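Teaching a robot to move the furniture

Folke Bråten has spent most of this year pushing chairs he isn't touching. He works for Lullo, a small company that wants robots to reset the lounges and waiting areas of hotels overnight, and his job is to show the machine how. I met him on a Friday, shortly after lunch, at the furnished rooms the firm rents above a printer's in Gikport.

The method has hardly changed since he joined. An operator sits at a desk with a pair of hand controllers and a screen, and drives the arms through the job while the system records what the cameras see and how each joint moves. Those recordings are then used to train the robot to do the same thing without a person driving.

"People expect there to be a lot of programming at my end," Bråten says. "I don't write any code. I move a chair, I put it back, I move it again. On a good day I get 100 usable recordings and on a bad day I get 20."

A bad day usually means a new piece of furniture. Dining chairs are easy, he says, as they have a top rail and the gripper can close round it. Armchairs took much longer. The arms are thick, the covers give a little under the fingers, and a chair with thin legs can catch on carpet and tip if it is pulled from too high up.

"You want to pinch the cover where there is something firm behind it," he says. "If you only get fabric, you pull the fabric and the chair stays where it is. I did that for a week before Kelly told me to stop."
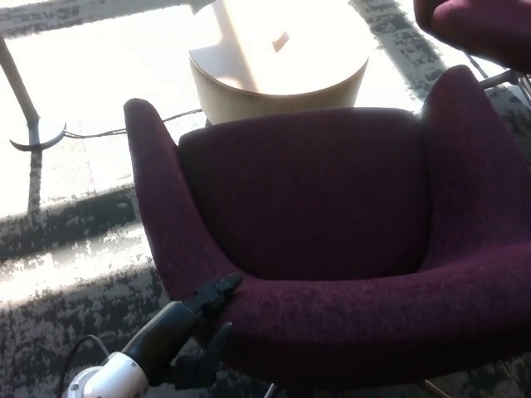 Is it quicker to hold the arm and guide it by hand?

"For the first few tries it is," Bråten says. "You take hold of the wrist and put it where it should go, and you can feel when the grip is right. The trouble is that your own body ends up in the camera view, and the robot learns from pictures with a person in them. So we use it to work out the grip, then go back to the desk and record it properly."

Kelly Moura, who plans the sessions, keeps a list of what each one has to cover. A task is not signed off until it has been recorded from different starting positions, with the blinds open and closed, and by more than one operator. The current target for armchairs is 2,000 recordings. She throws out any where the operator stopped to think halfway through.

"The robot copies the pause," Moura says. "We had one early version that would reach for a chair, wait, and then carry on. It took us a while to see that it had got that from Folke."

Bråten doesn't dispute this. He has since learnt to plan the whole movement before he starts, and to leave his mistakes in if he puts them right straight away. Moura wants those. A missed grip followed by a good one is worth keeping, she says, and she asks for 50 of them per task.

Sunlight remains a nuisance. On clear mornings the pale surfaces wash out on the operator's screen and it is hard to judge how far away an edge is. Bråten slows down and leans on the wrist camera - "or I have a coffee and wait for it to go round," he says.

The armchair work is due to finish in November. After that the team starts on floor lamps, which he is not looking forward to.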